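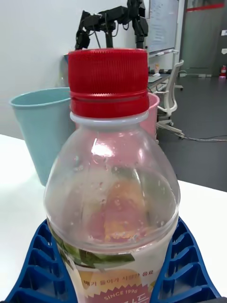
Subject: Re: [gripper-users] Soft fingers or hard fingers for capped bottles?
Date: June 12, 2025

Hello everybody,

I meant to answer this one the day it came in, and then the week got away from me, so my apologies to the original poster, who has probably bought something by now. If you have, please write back and say what you picked, as I'd love to hear!

I'm quoting the part I can help with and leaving the conveyor question to people who know conveyors.

> We are a small lab (two arms, one bench) and we'd like to pick up
> ordinary drink bottles by the cap or the shoulder and set them back
> down in a holder. Our present gripper came with flat aluminum
> fingers and it either slips off the cap or squashes the bottle. I
> have been looking at the Zomow two-finger with the soft pads and at
> the Torora adaptive one. Has anyone here run both? Also, does a
> wrist camera earn its keep for this, or should we stay with the
> overhead one we've got?

Yes, I've run both, and on nearly the same job as yours. We've had the Zomow since April, and the Torora came to us on loan a few weeks after that. Our target for most of the testing has been a clear plastic drink bottle with a red screw cap, the kind with the fine ridges running up and down the side, standing in a blue plastic holder with ribbed sides. I chose a clear bottle on purpose. Anybody can find a solid-colored can, and I wanted to know how things would go on the sort of object our users really ask about.

Let me take the fingers first.

The Zomow pads are soft enough that they settle into the ridges of the cap, and once they've settled they hold very well. We ran 1000 cap grasps with them, straight down from above, same speed and same force setting throughout, and lost 60. Nearly all of those were lost in the first second of the lift, and when I went back through the logs the wrist had come in a little off to one side, so that one pad was on the cap and the other was mostly on the ring below it. That's my aiming, I'm afraid, and I don't hold it against the pads. What I do hold against them is that they pick up dust like you wouldn't believe. We wipe them every morning with a damp cloth and let them dry, and on the days somebody forgets (it has been me more than once) you can see it in the numbers by lunchtime.

The Torora is a different animal. Its fingers curl in as they close, so on the shoulder of a bottle it gets a nice wide hold and doesn't dent anything, and I'd call it the better of the two there by a good margin. On the cap I was less happy. There isn't much height to work with on a bottle cap, and the fingertips like to roll up and over the top edge as they curl. You can turn the curl down in the settings, which helped, but then you've paid for an adaptive gripper and are using it as a plain one. It is also wider when it's open, and that matters if your holder has neighbors. We keep a couple of plastic cups behind the bottle as clutter, a light teal one and a pink one, and I had to rewrite the approach for the Torora so that it would come in at an angle and leave them alone.

So for caps I'd go with the Zomow, and for shoulders the Torora. If you can only buy one and you're setting things back down in a holder, I'd lean toward the Zomow and the cap. Coming straight down and going straight back up is a much easier life, and your holder won't have to be cut away at the sides to let fingers in.

Before you spend anything, though, try putting something grippy on the aluminum fingers you've already got. I glued strips of shelf liner to ours a couple of years ago and they were better than they had any right to be. They peel after a while, and they aren't pretty, but a roll of liner costs next to nothing and you'd learn how much of your trouble is friction and how much is force. If the bottle still squashes with liner on and the force turned well down, I'd suspect the controller and look there first.

Now, the camera. I was a skeptic about wrist cameras for a long time, and I've come around. With the overhead view alone, the clear part of a bottle all but disappears against our white tabletop. The table is glossy too, so there's a good deal of reflected light to confuse matters. From the wrist, the cap sits big and red right in the middle of things and is very easy to pick out, even by plain old color thresholding. The printed label is a decent thing to lock onto as well, as long as the bottle hasn't been turned around. I wouldn't try to find the clear plastic itself. You get droplets on the inside, and the colors from the back of the wrapper come through all blurred and pinkish-orange, and our segmentation model used to carve that up into any number of imaginary objects.

One caution about background. A wrist camera that isn't pointed straight down sees a great deal of your room. Ours takes in the other arm, the whiteboard, an office chair, and clear across to the door and the fire extinguisher at the far side. That extinguisher is red, and so is the cap, and for one whole afternoon the software would, every so often, confidently report a bottle cap a long way off across the floor. I put a distance limit on the detections and that was the end of it. If you don't have depth, a limit on apparent size will do nearly as well.

The overhead camera is still worth keeping. We use it for the coarse move, which gets the hand over the holder, and then hand off to the wrist for the last stretch. I logged 2567 approaches using both cameras this way, and 1939 of them needed no correction at all after the handoff. The others got one small nudge sideways and went on. With the overhead alone I never kept a proper tally, I just remember a lot of knocked bottles and a lot of getting up out of my chair.

For mounting, we have the Quiroga bracket, the short one. It's fine. The screws work loose, so use thread locker. Run the cable on the outside of the wrist with plenty of slack and turn the last joint through its whole range by hand before you tie anything down. I can't speak to the Dastholm controller that was mentioned further up the thread, as we've only had ours out of the box for a few days and so far I've mostly been reading the manual. If anyone has it talking to a Torora hand over the serial port, please write to me or to the list, because I can get it to open and I can't get it to close.

I'm happy to send along the force settings and the approach script to anybody who wants them. They're messy, and the comments are mostly notes to myself, but they run.

Warm regards from the bench by the whiteboard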